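Informe de avance del proyecto Mametis
Para: Fundación Buvach
Responsable: Yanti Setiawan
Fecha: 2025-12-23

Cerramos el segundo periodo con muy buenas noticias. Desde abril hemos grabado 3864 demostraciones por teleoperación con los dos brazos, y 1307 de ellas corresponden a tareas bimanuales de guardar y sacar objetos, justo las que más nos costaban al principio. El equipo ya maneja los mandos con una soltura que da gusto ver (¡y los tiempos de formación de los operadores nuevos se han acortado mucho!).

La estación de trabajo quedó montada como la habíamos propuesto: paredes lisas por los lados y el fondo, los dos brazos anclados al frente y una superficie con dibujo de mármol, que cambiamos por otras según la tanda.
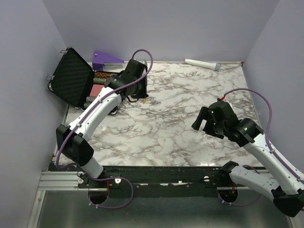
Los objetos cilíndricos siguen siendo los más agradecidos para enseñar y también los más traicioneros. Un rollo se agarra bien casi desde cualquier lado, pero si el operador duda al soltarlo, la duda queda en los datos. Por eso revisamos a mano cada sesión y descartamos 212 grabaciones con pausas largas o correcciones bruscas. Lo que queda es material limpio, y estamos muy contentos con él.

Juhász nos entregó la nueva versión del programa de control y el retardo entre mando y pinza ya casi no se nota. Queda pendiente la exportación al formato de Fikudside — funciona, pero pierde las marcas de tiempo de uno de los brazos cuando la sesión es larga.

Para el próximo periodo pedimos mantener las 58 horas mensuales de operador y adelantar la compra de un juego de dedos de repuesto para las pinzas. Queremos empezar cuanto antes con los cierres y las tapas, que exigen coordinar los dos brazos a la vez, y el equipo tiene muchísimas ganas.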